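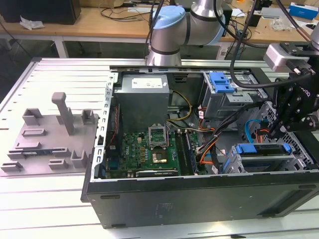
Hulladlow Covered Walkway Service Records

Version 2, January 2025

This dataset holds service and repair records for covered walkways, entrance covers and bike shelters at schools and small public buildings. The records come from work orders kept by Bander, a contractor that installs and looks after this kind of structure. Each row is one visit to one structure.

The first version had the work orders only. This version adds a table of structures and a table of parts, so you can look at what was fixed along with what was there to begin with.

Contents

visits.csv – one row per service visit, 3473 rows
structures.csv – one row per structure, with site code, type, roof material and year installed
parts.csv – one row per part used on a visit, linked by visit_id

The 3 files are plain comma-separated text in UTF-8, with a header row. Dates are written year first. Lengths are in feet and inches in the original work orders and have been converted to inches. Empty cells mean the value was not recorded. They do not mean zero.

Where the records come from

The structures stand on 96 sites. Most are elementary and middle schools, and the rest are libraries, clinics and town offices. Site names and street addresses have been removed and replaced with a site code. The code stays the same across all files, so visits to the same site can be grouped.

Older work orders were on paper. They were typed in by office staff using a form called Prusel, which is also what the field crews fill out on newer jobs. The column entry_method says which way a row came in. Paper rows tend to have shorter notes and more gaps in the start_time and end_time columns.

Columns in visits.csv

visit_id: unique, no meaning beyond that.

site_code and structure_id: link to structures.csv. A site can have several structures.

visit_date: the day the crew was on site. If a job ran over more than one day, each day is its own row and the rows share a job_number.

reason: one of leak, storm damage, vehicle damage, vandalism, gutter, footing, lighting, routine, warranty or other. The reason is what the customer reported when they called. It is not always what the crew found.

finding: same list of values as reason, filled in by the crew. Blank on many paper rows.

crew_size: number of people on the visit. Subcontractors are counted.

start_time and end_time: local time, 24-hour clock. Travel is not included.

school_in_session: yes, no or unknown. Added by us from published district calendars. For sites that are not schools this is always blank.

notes: free text from the crew, edited to take out names and phone numbers.

follow_up: yes if the crew asked for another visit. The follow-up visit, if there was one, has the first visit's ID in parent_visit.

Columns in structures.csv

Structure types are walkway, entrance, bike shelter, bus shelter and play area. Roof materials are polycarbonate, glass, steel, aluminum, fabric and unknown. The frame column uses steel, aluminum, timber and unknown.

The year_installed column is reliable for structures put up by Bander. For structures taken over from another installer it is often a guess by the site office, and year_source is set to "customer" for those. We suggest leaving them out of any analysis of age.

Column spacing and roof pitch are given where drawings were on file. They were copied from the drawings and nobody went out to measure them.

Cleaning steps

Exact duplicate rows were dropped. Where two rows had the same structure, date and job number but different notes, the notes were joined and the longer visit time was kept.

Spelling in the notes was left alone. Crews use short forms such as "poly" for polycarbonate sheet, "DS" for downspout and "FC" for flashing at the wall. Sometimes FC means fascia instead, and you have to tell from the rest of the note.

Material names were brought into one list. The original text is kept in roof_material_raw in case you want to do this another way.

Prices were removed from all three files.

Known problems

Routine visits are undercounted in the older years. Crews who stopped by to clear a gutter while on another job at the same site often did not open a work order for it.

Leak reports go up after heavy rain and most of them come from a small group of sites. Models trained on this data can end up learning the site code. Split by site, not by row, if you are building a test set.

Storm damage covers wind, snow, hail and fallen branches together. The notes usually say which, but the coded columns do not.

Fabric covers are few, and most of the visits to them are for seasonal takedown. These are coded as routine. They should not be compared with routine visits to a fixed roof.

On visits coded February, check the visit_date against the job_number before using the day of the month. A batch of paper forms was entered with the day left at the first. The affected rows have date_flag set to 1.

Suggested uses

The records have been used in-house to plan spare parts and to set the time between inspections. They should also work for text classification on short maintenance notes, and for basic teaching in data cleaning.

They are not suited to comparing products or makers. The data has one contractor's customers in it, and the choice of roof material follows budget and local weather as much as anything else. They also should not be used to judge whether a particular structure is safe. That calls for an inspection on site.

Forsberg subset

A smaller file named forsberg_subset.csv can be downloaded separately. It has the visits to entrance covers only, with reason and finding both filled in, and is the one to use if you want a clean table to try things out on. It contains no rows that are missing from visits.csv.

Changes from version 1

Added structures.csv and parts.csv.
Split the old cause column into reason and finding.
Fixed end times that fell before start times on overnight jobs.
Added date_flag.
Removed test rows left over from setting up the Prusel form.

Use and sharing

You may use, copy and change the data for any purpose as long as you name the dataset and the version. Please do not try to work out which site a code stands for.

If you find an error, send the visit_id and the column name along with what you think the value should be. Corrections go into the next version. Files already posted are left as they are.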